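Grekdale smallhold weather + harvest log, README

21st March
by Wulan Mangundap
2 min read

Rainfall and picking records from 60 small farms in the Dindon hills, one CSV per farm. Kept by the growers, typed up by me and Herman Simanjuntak. Data only, no forecasts.

What's in it
2,000 daily rain readings, 700 picking entries, 6 crops. Apples are the biggest share, then beans. Rain in mm, weights in kg. Blank means nobody read the gauge, NOT zero rain. Please don't fill blanks with zero. 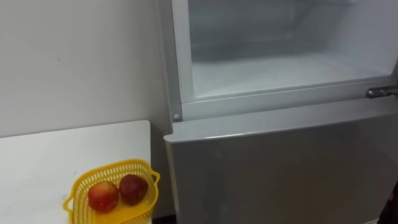
Storage column (store_type) is the messy one. Growers wrote whatever they liked, so I squashed it down to shed, cellar, fridge, none. A bare freezer compartment with nothing on the floor of it still goes in as fridge, with stored_kg = 0. Leave the row in, dont delete it.

Files
farms/ has the per-farm CSVs
gauges.csv, gauge type and height off ground
crops.csv, local names matched to ours
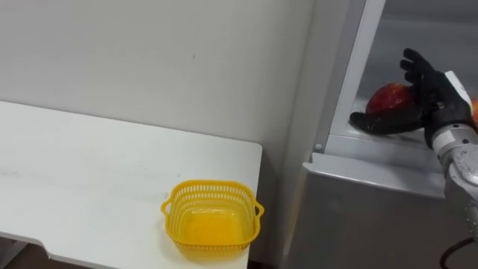 Red apple, open fridge compartment.

Known problems
- Kulkarni plots share one gauge, so those rain columns are identical. Correct, not a bug.
- December has gaps, hail broke gauges on the upper terraces.
- Early pickings were logged in baskets. Converted using each grower's own basket weight, see unit_orig.
- Two spellings of Tetarard in the farm names. Will fix.
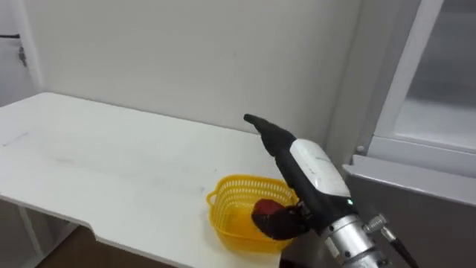 Yellow basket, white table.

Using it
Dates are day first. Load them as text and then convert, spreadsheets will flip them on you. Join on farm_id, never on farm name (see above). Soil readings are not in this relase, Herman still has the notebooks.

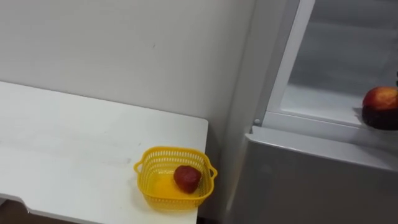
When they do come they'll go in soil/ with the same farm_id. Old columns stay put so scripts shouldn't break. Corrections welcome, send the farm_id and the row date.

Contact: Wulan Mangundap, Grekdale | © Grekdale growers | Back to top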